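From: Kaan Sezer
To: sim-nav list
Date: November 16, 2024
Subject: Re: [sim-nav] Where does the heading error come from on plain floors?

On Friday Tóth wrote:
> I have read the June note again and I still don't see how you can blame
> the floor. If the feet are not slipping then the odometry should carry
> you across a bare patch whatever the camera thinks. Could you say what
> the tracker is given to work with when this happens, and whether you
> changed the lights between runs? I would also like to know if the
> Remell map was loaded, as it was not clear from the note.

Taking these in order.

The Remell map was not loaded. Every run in the note used visual tracking plus leg odometry and nothing else. I should have put that in the first paragraph and will correct it.

On what the tracker is given: for a good part of each walk the view is nearly all floor, with furniture only at the edges. The floor texture in the Pramescombe room is a fine speckle, and the matcher finds plenty of corners on it. They are just poor ones. One grey grain looks much like the next, so a match can land one grain over and still pass the check.
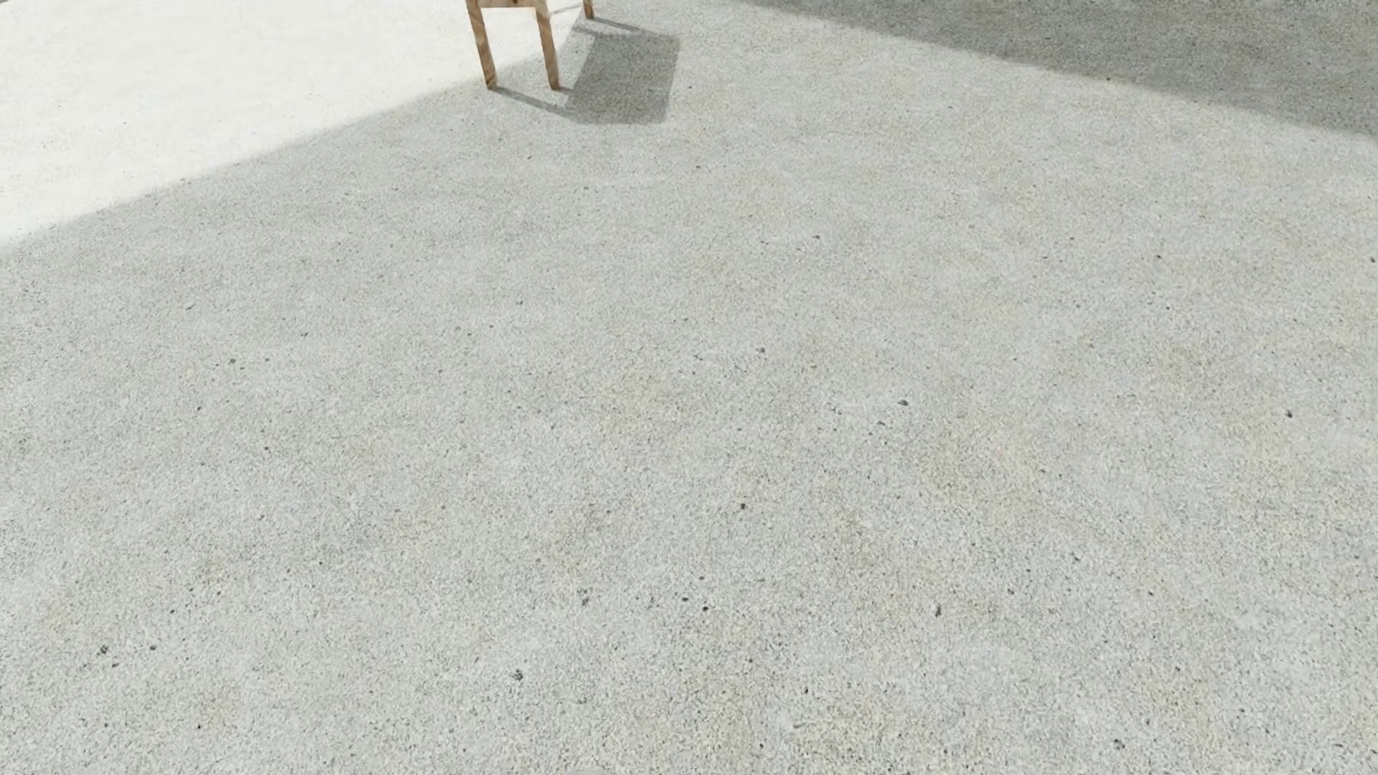

Simulated view, mostly floor, with the lower part of the stool at the top.

In views of this sort almost everything the tracker can trust is up at the top. If the stool goes out of view it is left with speckle, and the heading starts to wander within 16 updates. The position estimate holds up better than the heading, and I think that is the odometry doing its job as you say. So we agree on that half of it. The legs give a fair distance but a weak turn, and the turn is what we were hoping to get from the camera.

The lights were not changed between runs. I did try removing cast shadows altogether in a separate set, and this is where I think the note was wrong. I had written that shadows hurt the tracker. In the set without them the heading error got worse, not better. 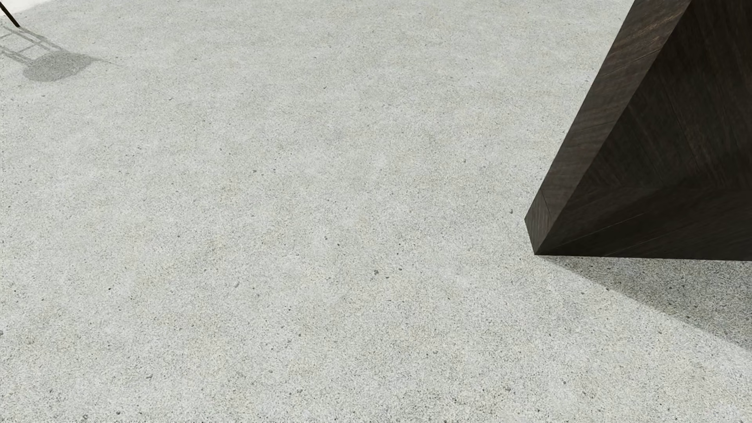
Shadow edges are now weighted separately in my branch of Flirkedow, and I would like opinions on whether that is sensible. The old code scored a corner by contrast alone, so a sharp dark fleck in the floor beat a soft edge every time. A soft edge is longer, though, and it runs in a definite direction. The long diagonal side of the shadow under the dark wooden piece is a good case, as it gives the tracker a line to hold even with most of the floor bare. The new code fits lines first and only then fills up with corners. It depends on the light staying put, so I would not suggest it for a room with windows and a moving sun.

Results so far, over 215 walks with the same start pose and the same goals: the final heading error is roughly half what it was with the old scoring. The spread is smaller too. There were 4 walks where the new code did worse, all of them with a hand low in the camera view. My guess is that the line fitter picks up the outline of the shell and treats it as part of the room. The hand moves with the robot, so a line fitted to it says there has been no turn when there has.
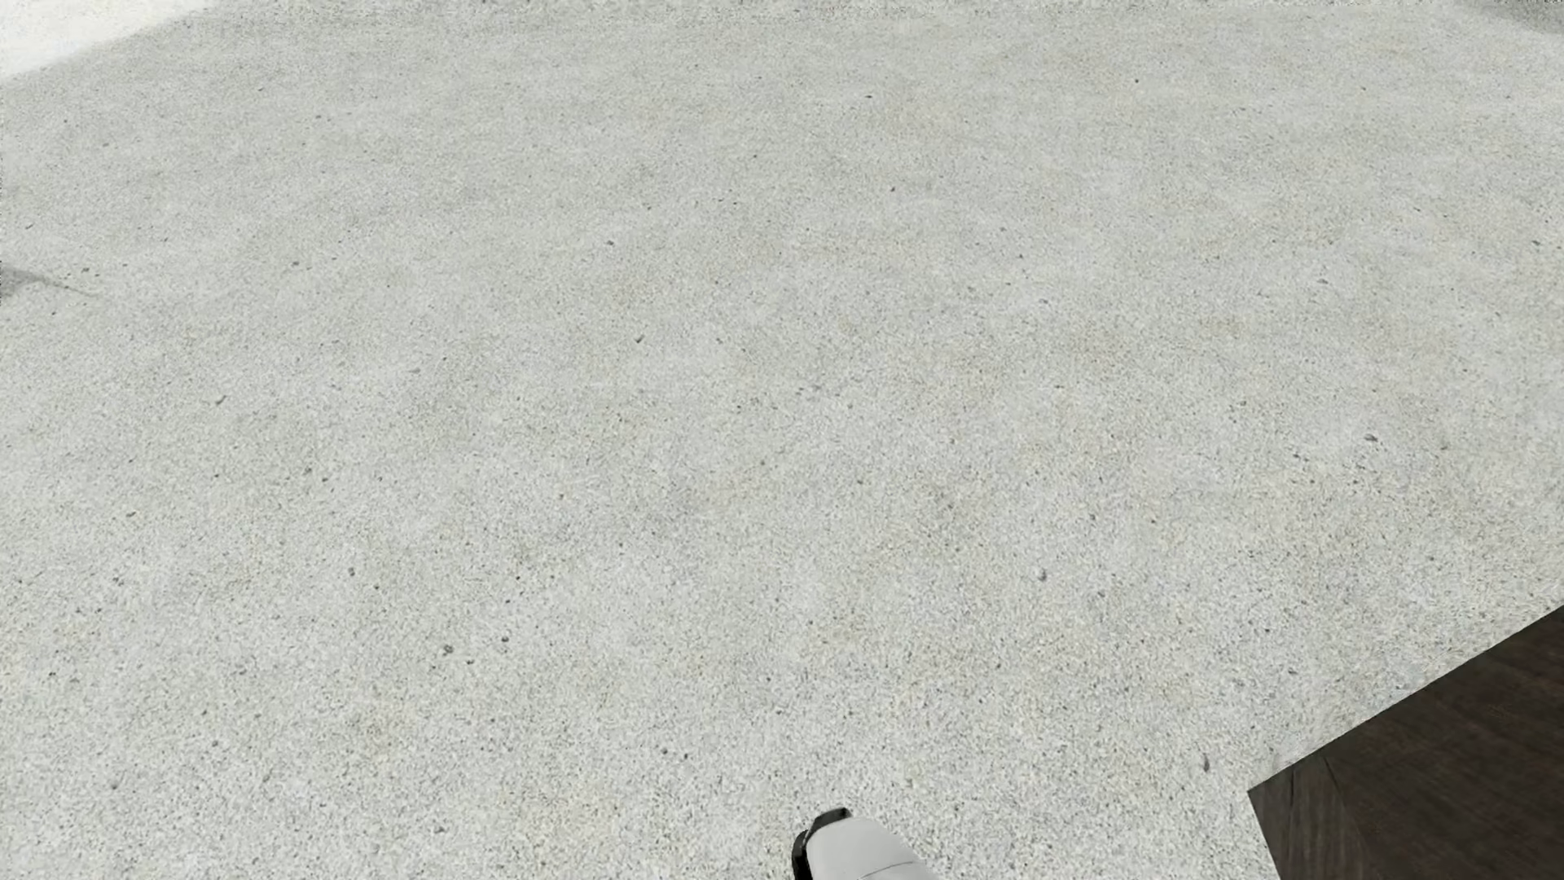
I have a mask for this now, worked out from the joint angles, but it is too tight around the fingertips and I have only rerun two of the bad walks with it. Both came out in line with the rest. I would not lean on that until the other two are done.

Somebody asked off list whether the big glossy panel was causing trouble as well. It is, but in a different way. Reflected features move the wrong way as the robot walks past, and the outlier check throws most of them out. What gets through tends to be the long horizontal band from the red sofa, as it is smooth and stays put over many updates. The line fitter likes it rather too much.

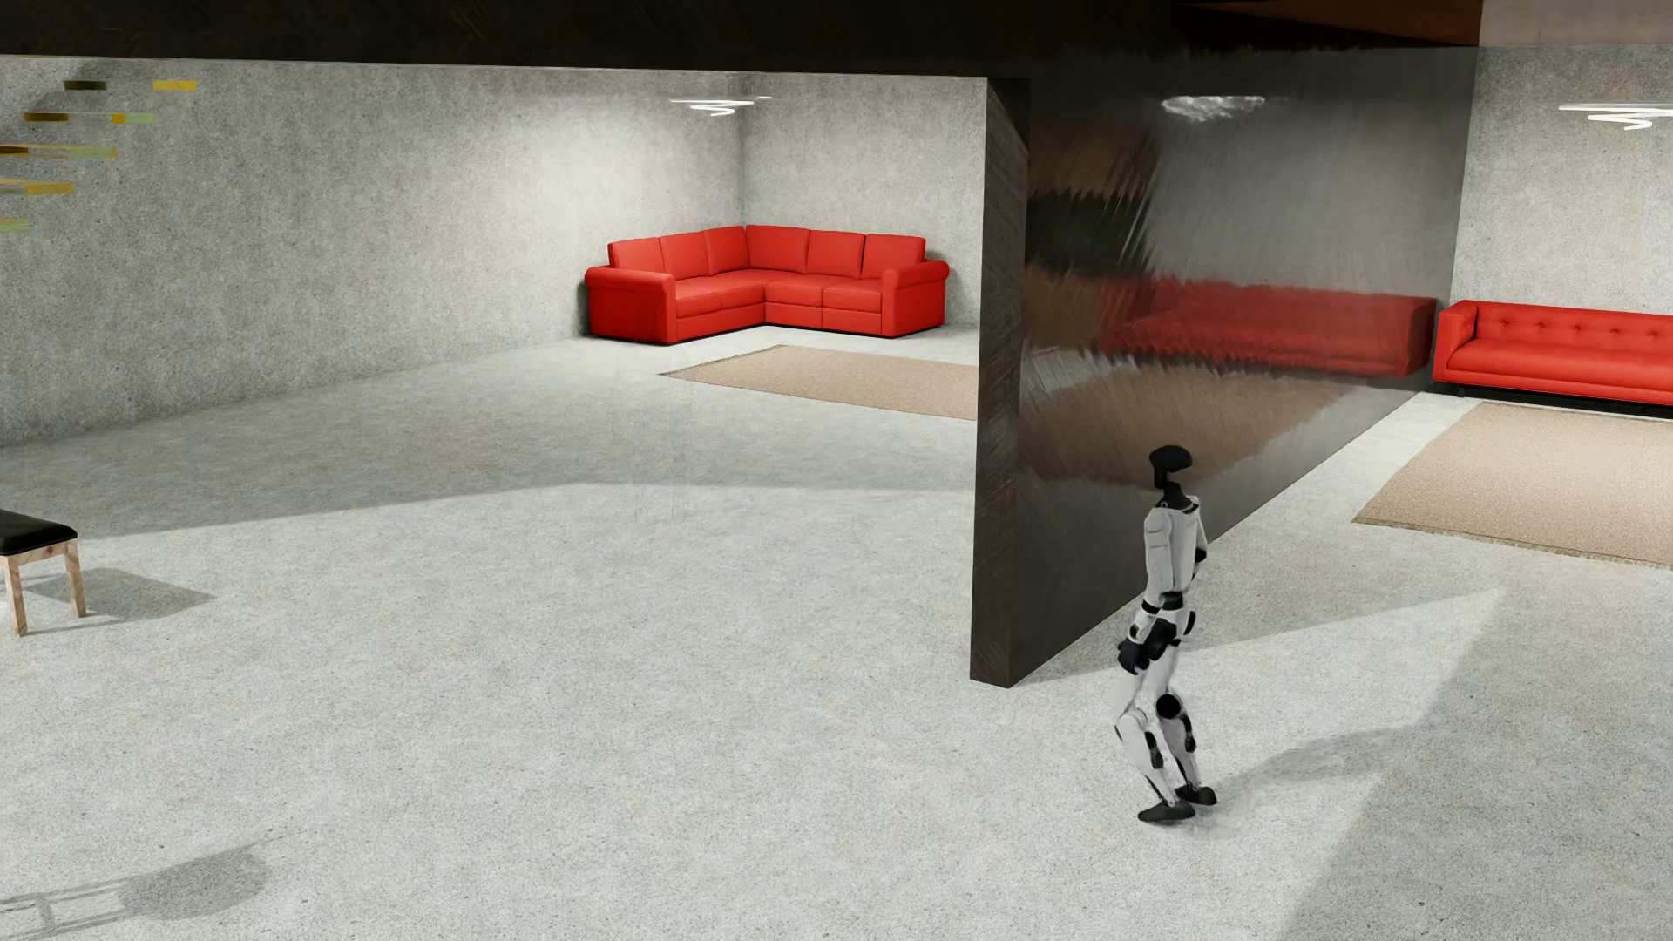
For now I drop any line whose depth does not agree with the surface it seems to lie on. That costs a little time per update and I have not measured how much. With the check switched off, the heading error on walks that pass close to the panel goes back to about where the old scoring had it, so the check stays in.

Still open: the mask margin, the timing, and whether the speckle corners are worth keeping at all once enough lines are found. Tóth, if you still have your odometry-only script, I could run it over the same walks and put the two sets of curves on one plot. The logs are in the usual place under the branch name.

Kaan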